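Oral family history (entry for the Killow family wiki)

Oral family history is the stuff a family knows about itself because somebody said it out loud. It covers birth stories, old addresses, feuds, recipes, nicknames, and who left which country when. I keep this article up to date for the Cowie branch, so expect our own cases in it.

Most of what we have starts with my grandmother's generation in Nultstead. She grew up in a house where the older people spoke one language at the table and another at the store, and the stories changed depending on which one they were using. I still find that fascinating! The river crossing, for instance, takes 10 minutes to tell in English and most of an evening the other way.

Recording. I started taping relatives the July after my daughter was born. There are 38 recordings now, kept in an archive we call Zana -- it was the name of the boat in the crossing story. The longest one is mostly my aunt arguing with the radio, but she gives the only account we have of the Killow wedding, so it stays in.

Reliability. Dates drift. My uncle had the farm at 400 acres and his sister said 500, and the deed is missing. I write down both versions and who told them. Songs and prayers seem to hold their shape better than numbers do, at least in our family.

Gaps. Some things were left out on purpose, mainly the years my grandfather was away. I used to push on this and got silence for it. Now I ask what the kitchen smelled like, or who slept in which room, and sometimes the rest comes along behind.

See also: Cowie letters; Nultstead church register; Naming customs. 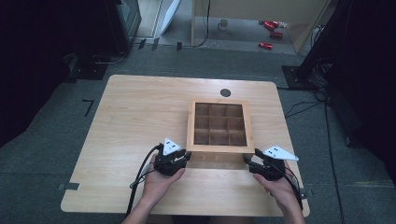
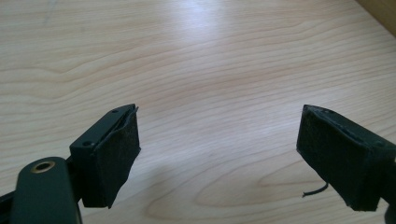

Wooden box with nine compartments, lid closed (first photo), and wood grain on a tabletop (second photo).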